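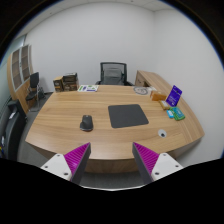 Desk questions, Dastthorpe office. Updated January 17, 2022. Same things keep getting asked so it's all going here.

**Which desk is the shared one?**
The big curved one, light oak top. Not the Wumbei desks by the window, those are assigned.

**Can I book it?**
Yes, 2 days a week max. Use the sheet on the door. Pencil please.

**Where does the mouse live?**
On the grey mouse pad. Someone keeps leaving it on the bare wood – fine while you're working, but put it back after.

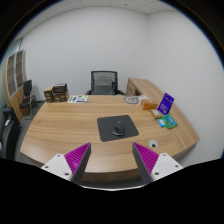
*Mouse on its pad, bits and bobs over to the right.*

**What's the round hole near the front edge for?**
Cables. It's a grommet. Laptop chargers go down there, not over the front where people catch there feet.

**Can I move the purple sign?**
Shift it along if you need the room. Leave it on the desk though, visitors do read it.

**And the small boxes and packets?**
Keep them to the right hand side. If something's yours and you want it, take it home by Friday.

**The brown cardboard boxes at the far left corner?**
Staying put for now. Skeseo collection isn't until we've got enough to make it worth the trip. Don't add to them without asking.

**Drinks?**
Yes, with a coaster. Oak marks easily and the Fudier polish only does so much.

**What do I wipe it with?**
Damp cloth, then dry. No spray near the mouse.

**Who do I ring if somthing's broken?**
Ext 108. Leave a message after 7.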